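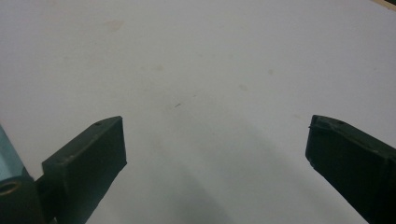

Bench Assistant (Tables and Worktops)
Gravard Furniture Reuse, Ruvbridge
Part-time, 20 hours a week, permanent
Reference: 3179
Closing date: end of November

Gravard takes in used tables, desks and worktops from offices, colleges and cafes, cleans and repairs them, and sells them on. We have been in the same building in Ruvbridge for eleven years, behind the old Louro bakery. There are seven of us at the moment. We are looking for one more person to work on the tops.

The job

Most of what comes in has a white or pale top. These sell well but they show everything: pen, tea rings, tape residue, the grey rubs left by monitor stands. Your main work will be getting tops clean, deciding which marks will come out and which won't, and grading each piece before it goes to the shop floor. On a normal shift you would expect to finish between six and ten tables, fewer if there are edges to repair.

Day to day you will:

Check each table against the collection sheet and put a number on the underside.
Wash down tops, edges and legs.
Work on remaining marks by hand, starting with the mildest cleaner and trying it on a corner first.
Look over the top under the side lamp and note scratches, chips and stains on the grading card.
Fill small chips and re-stick loose edging.
Tighten or replace leg bolts, feet and levellers.
Help a colleague turn and move tables. Nobody lifts a full-size top alone.
Keep the cloths, pads and bottles on the right shelves and tell Aminu when stock is low.

About one week in five you will also go out with the van to help with a collection. You don't need to drive, though it helps if you can.

Grading

We use three grades. A is clean, with nothing you would notice from a chair. B has faint marks or light scuffs which don't affect use. C is sold cheaply as a workshop or garage table and the card has to say why. A lot of the skill is in telling A from B. A top can look spotless from the doorway and then show several faint marks once you bend down to it. We would always sooner mark a table down than have a customer bring it back, and we don't set a target for how many As you find.

You will be shown how to do this. For the first month every card you fill in will be checked by someone else, and after that we check one in ten, the same as for everyone.

What we are looking for

You will need:

Patience with slow, repeated work. Some tops take ten minutes and some take most of an afternoon.
A good eye for surfaces, with glasses or without.
Clear handwriting, as the cards are still written by hand.
To be comfortable on your feet for most of a shift. There are stools at two of the benches.
To get on with people in a small workshop where the radio is usually on.

It would be useful, but we don't insist on it, if you have:

Worked in cleaning, decorating, joinery, upholstery or kitchen fitting.
Used hand tools and a cordless driver.
A driving licence.

We don't ask for any qualifications. Two of our present team came to us from catering and one from a school office. If you have looked after tables in a cafe or cleaned classrooms you will know more about this work than you might think – please put it in your application.

The workshop

The workshop is on the ground floor with level access from the yard. It has big north windows and is bright, but it is cool in winter and you will want layers. We provide gloves, aprons and safety glasses, and pay up to £20 a year towards work shoes. We use water-based products wherever we can. A few of the stronger removers are only used in the back bay with the extractor running, and you will not be asked to use them until you have been trained. If you have a skin condition or a breathing problem, talk to us before applying and we can go through exactly what is used and where.

There is a kitchen with a microwave, a toaster and a long table which has been waiting to be re-edged for some years. The 305 bus stops at the end of the road, and there is a covered rack for bikes. Parking in the yard is limited to the vans and one accessible space.

Hours and pay

The post is 20 hours a week, worked as four shifts of five hours. Shifts are either 8.30am to 1.30pm or 12 noon to 5pm, and we will try to give you the ones you prefer. There is no evening work. Pay is reviewed each April, and the current hourly rate is on the application form. You will have a paid break of 20 minutes on each shift, a workplace pension, and staff discount on anything in the shop after three months. We close for ten days over the Christmas period, which comes out of your holiday allowance.

There is a probation period of three months. We will sit down with you at the halfway point and again at the end.

Training

Your first two weeks will be spent alongside Aminu Nwosu, who runs the bench team. You will start on washing and leg repairs, then move to marks and grading. Edging is usually taught in the second month, and there is a one-day course on surface repair at Rernari, our supplier, which we pay for along with your travel.

How to apply

Pick up a form from the shop counter or ask us to post you one. Please answer the two questions on the back – they matter more to us than the employment history. One asks about something you have cleaned, mended or restored, at work or at home. It can be anything: a pan, a bike, a kitchen worktop. The other asks how you would deal with a mark you couldn't identify. A few lines for each is plenty.

If writing is difficult, you can come in and give your answers in person. Call at the shop between 10am and 3pm and ask for Aminu.

We will invite up to six people to spend two hours with us in the workshop. You will be paid for the time. There will be a short chat and then a table to clean and grade, with somebody nearby to answer questions. Wear clothes you don't mind getting marked. We hope to make an offer within a week of the last visit, and everyone who comes in will get a reply either way.

Please quote reference 3179 on your form.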